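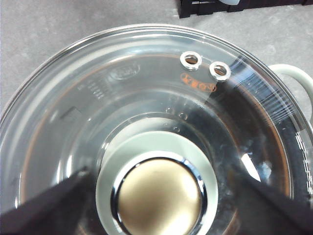

Die Sache mit dem Anrufen

Letzten Monat stand in unserer Lokalzeitung wieder einer dieser Artikel über junge Leute, die nicht mehr telefonieren. Sie bekämen Herzklopfen, wenn das Handy klingelt, stand da, und sie würden lieber drei Tage auf eine Mail warten als zwei Minuten mit einem Menschen reden. Unter dem Artikel die üblichen Kommentare: verweichlicht, unselbständig, zu unserer Zeit.

Ich bin 58 und telefoniere auch nicht gern. Habe ich nie. Meine Mutter übrigens auch nicht, die hat für einen Zahnarzttermin erst den Mantel angezogen und ist dann doch selbst hingegangen.

Im März musste ich bei Asidero anrufen, das ist unser Stromanbieter hier in Illevitz. Die Abrechnung stimmte nicht, es stand der Zählerstand vom Nachbarn drauf, 3914 statt meinem. Auf der Internetseite gab es ein Formular, das wollte eine Vorgangsnummer, und die Vorgangsnummer bekommt man nur am Telefon. Also angerufen. 19 Minuten Warteschleife, dann die Frage, ob ich mein Anliegen nicht online eingeben möchte. Als ich nein sagte, war die Leitung weg.

Beim zweiten Mal saß mein Neffe daneben, der ist Anfang zwanzig und einer von denen aus dem Artikel. Er hat sich das eine Weile angehört und dann gefragt, warum ich mir das antue. Er hat den Chat in der App aufgemacht, ein Foto vom Zähler hingeschickt, und nach 4 Minuten kam die Bestätigung. Die neue Rechnung war in derselben Woche da, diesmal mit meinem Stand.

Ich schreibe das nicht, weil ich Chats so toll finde. Beim Lại, wo wir manchmal Suppe holen, rufe ich weiterhin an, da hebt nach zweimal Klingeln jemand ab und weiß, was ich will. Das ist schnell und freundlich. Mein Neffe bestellt dort auch telefonisch – ohne Herzklopfen, soweit ich das sehen konnte.

In dem Artikel wurde eine Umfrage mit 1000 Teilnehmern erwähnt. Ältere hat man dabei offenbar nicht gefragt, jedenfalls stand nichts davon da. Ich hätte gern gewusst, was in meinem Jahrgang herausgekommen wäre. In meiner alten Firma haben zwei Kollegen grundsätzlich nur in der Mittagspause zurückgerufen, in der Hoffnung, dass keiner abnimmt.

Die Petero-Versicherung hat mir übrigens jetzt geschrieben, ich möge wegen der Hausratpolice bitte einmal anrufen. Der Brief liegt seit letzter Woche auf der Kommode.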